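How I plan the budget for a small picking robot (start with the boring stuff)

I've helped set up robot picking at two small stockrooms now, and both times everybody wanted to talk about the arm first. I get it, the arm is the fun part! But the arm was the easiest line on my sheet. So this is the order I do things in, and you can copy it straight into a spreadsheet if you like.

Step 1. Write down the job you want done

Pick one job. At Prekum ours was packing small boxed goods flat into a cardboard carton, with the carton riding in a wire cart. I wrote that sentence at the top of the sheet and kept going back to it whenever a sales rep started showing me palletizers (they will, bless them).

Next to the job, put the sizes and weights of your smallest and largest items, how many orders you ship in a normal month, and what happens in your busy one. For us the busy one is January. Our normal month was 1918 orders, and I used that number everywhere below.

Step 2. Record people doing it by hand

Before you ask for a single quote, get footage of the job from the worker's point of view. We rented a head camera kit from Quintero and kept it for a month. Keep an eye on where both hands go, because a lot of packing is one hand placing and the other one steadying the carton.
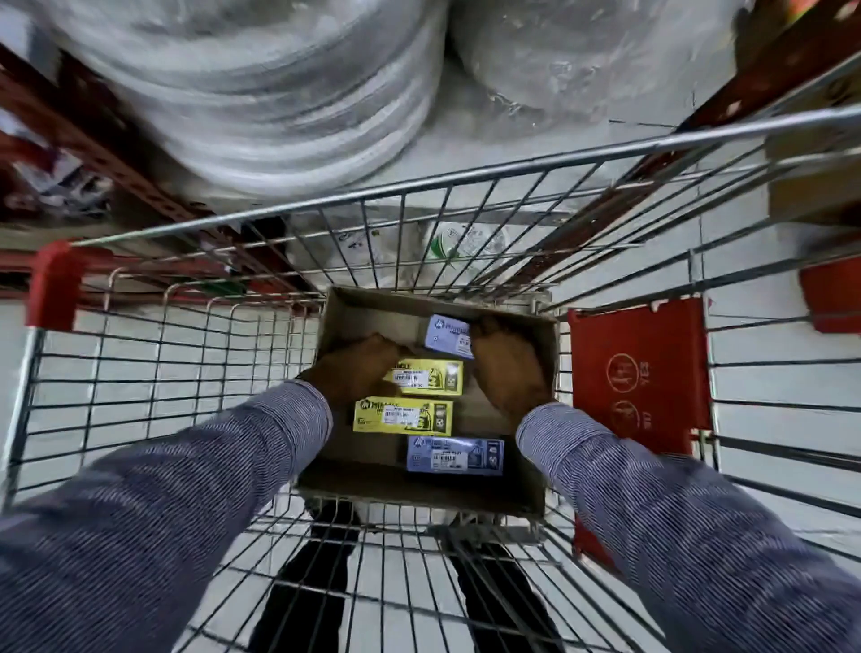 Do I need a two-armed robot if my packers use both hands?

Start by pricing one arm plus a simple fixture that holds the carton still. If your items are light and the carton can be clamped, that's usually the cheaper setup, and you can leave floor space for a second arm later.

Step 3. Fill in the sheet

These are my lines, in the order I fill them in:

Arm and controller
Gripper, plus a spare set of fingers or cups
Camera and mount
Carton fixture
Guarding and a safety review
Power and floor work
Integration hours
Training for the people who'll run it
Yearly service

Get two quotes for the gripper. Ours came from Drundico and Diment, and they were $800 apart for what looked to me like the same thing, until I read the part about replacement cups. Ask what's in the box!

For integration I budgeted 137 hours and used nearly all of them, mostly on labels and shiny wrappers confusing the camera. If your packages come in several colors, send samples of every one of them to whoever is doing the vision work. Send some with price stickers on, too.

Step 4. Decide what the carton sits in

I left this one too late the first time. A person can lean over a cart and reach down into it all day, but an arm needs to clear the rail and needs the carton in the same spot every time. Measure the inside of your cart, the height of the rail and the depth of the carton, then decide if you're keeping the cart or buying a bench.
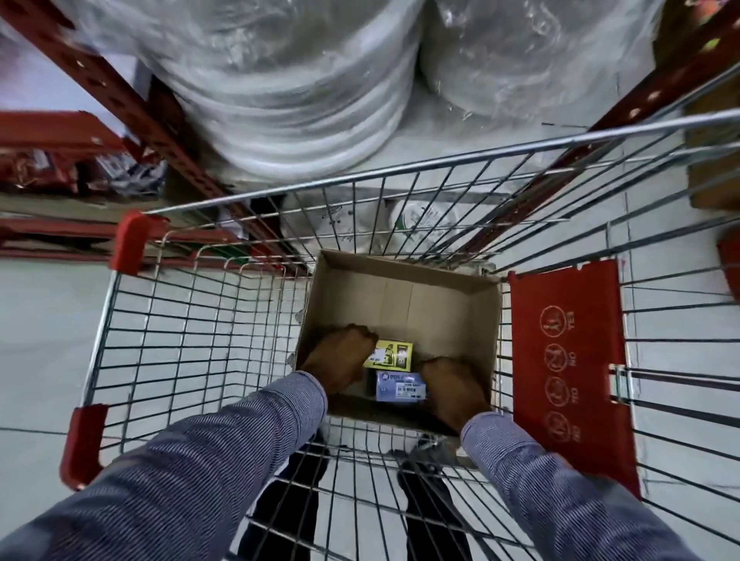
Packing by hand into a carton in the cart basket.

A bench was cheaper for us than a locating frame for every cart. Your math may go the other way if you only own a couple of carts.

Step 5. Rent before you buy

Ask for a trial on your own floor with your own cartons. Put the rental on the sheet as its own line, and ask whether any of it comes off the purchase price. Drundico said yes to that, but only after I asked.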